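Wieder Ton machen, nach viel zu langer Pause

1. Mai, Feiertag, alle im Park. Ich im Keller mit Kopfhörern. Genau so gewollt.

Kurz zur Lage, weil ein paar gefragt haben: ja, den Podcast gibt es noch. Nein, Folge 36 ist nicht verschollen, sie lag nur seit dem Winter halbfertig auf der Platte. Umzug, Job, dann Grippe, dann keine Lust. Die Reihenfolge stimmt ungefähr.

Jetzt also wieder. Und weil ich das meiste vergessen hatte, schreib ich diesmal mit. Eher für mich als für euch, aber bitte, lest ruhig mit.

Der Raum

Der alte war besser. Muss man so sagen. Dicke Vorhänge, Teppich, Bücherregal bis unter die Decke, da klang selbst mein Genuschel nach Radio. Hier: nackte Wände, Betondecke, ein Kellerfenster zur Straße. Erste Probeaufnahme klang wie eine Durchsage im Hallenbad.

Zwei Wolldecken über die Wäscheleine gehängt, eine Matratze hochkant in die Ecke. Sieht furchtbar aus, hilft aber. Tahira meinte am Telefon, ich solle mich gleich ganz in den Kleiderschrank setzen, das hätte sie in ihrer ersten Wohnung in Wirnmont auch so gemacht, einen ganzen Sommer lang. Sie hat dort Hörbücher eingelesen, zwischen Wintermänteln, bei dreißig Grad. Respekt. Ich bleib bei den Decken.

Was noch nicht gelöst ist: die Straße. Bus alle paar Minuten. Abends gehts. Nachts gehts gut, aber nachts bin ich müde und rede dann wie Kaugummi.

Die Gäste

Für die 36 hatte ich Nestor Castillo und Madalena Peixoto da, noch in der alten Wohnung. Thema war die Fähre nach Drundovard und warum sie eingestellt wurde. Sollte eine halbe Stunde werden, wurden fast zwei. Nestor ist jahrelang mit der Fähre gependelt und kennt jede Anekdote über jeden Kapitän. Madalena hat die alten Fahrpläne gesammelt, alle, in Klarsichthüllen!

Problem: Nestor redet laut und lehnt sich beim Erzählen nach vorn. Madalena redet leise und lehnt sich zurück. Ich sitz dazwischen und atme offenbar sehr gern ins Mikro. Drei Spuren, drei völlig verschiedene Pegel, und bei Madalena hört man in jeder Pause Nestors Kaffeetasse.

Also Handarbeit. Ich mach das nicht mit Automatik, hab ich bei Folge 8 versucht, klang wie Wellengang. Lieber einmal ganz durchhören, Stift in der Hand, Zeiten notieren. Dann nochmal von vorn, Stelle für Stelle. Dauert ewig. Ist aber irgendwie auch das, was mir gefehlt hat – dieses stumpfe Hören, bis man jedes Räuspern auswendig kennt.
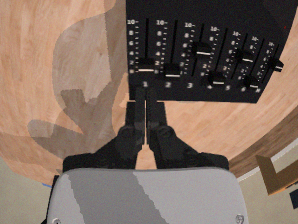
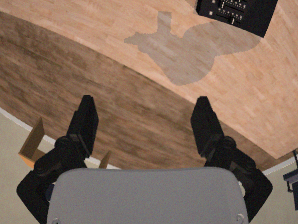
Pegel, kurz und schmutzig

Nicht nachmachen, wenn ihr es richtig gelernt habt. Meine Reihenfolge:

Erst die leiseste Stimme. Die so laut, wie sie gut klingt, ohne dass das Rauschen mitkommt. Dann alle anderen runter, bis es passt. Früher hab ich es andersrum gemacht, die lauteste zuerst, und am Ende war alles am Anschlag und ich hab geflucht.

Dann weg vom Kopfhörer, auf dem Küchenradio hören. Gemein, aber ehrlich. Wenn Madalena da beim Abwasch noch zu verstehen ist, reicht es.

Musik ganz zum Schluss. Und immer leiser als man denkt. Khalil Daher hat mir mal eine Mail mit 4 Wörtern geschrieben: "Musik zu laut. Gruß." Er hatte recht und ich war zwei Tage beleidigt.

Atmer lass ich drin, ausser meine eigenen.

Was rausfliegt

Das ist der schlimme Teil. Aus zwei Stunden soll eine werden. Die Geschichte mit dem Hochzeitskleid auf dem Autodeck bleibt. Die mit dem Hund fliegt, so leid es mir tut, die hat keine Pointe, die hat nur einen Hund. Der ganze Block über die Werft Macedo ist spannend, aber da verhaspeln wir uns alle gegenseitig mit den Jahreszahlen, das mach ich lieber nochmal sauber in einer eigenen Folge. Sakda Kaewmanee hätte Zeit im Juni, der hat dort gelernt und kann das erklären ohne abzulesen.

Geblieben sind jetzt 894 Schnipsel in der Timeline. Wiso das so viele sind, weiss ich selber nicht. Morgen sortieren.

Sonst noch

Neues Intro? Lieber nicht. Hab eins gebaut, klang nach Versicherung, wieder gelöscht. Das alte Klavier bleibt.

Wer aus Nekbridge oder Umgebung kommt und selbst noch auf der Fähre war: schreibt mir, gern mit Sprachnachricht, gern auch krumm und verrauscht. Ich würde ein paar davon ans Ende hängen.

So, der Kaffee ist leer und oben klingelt wer. Rest folgt, wenn die Folge draussen ist.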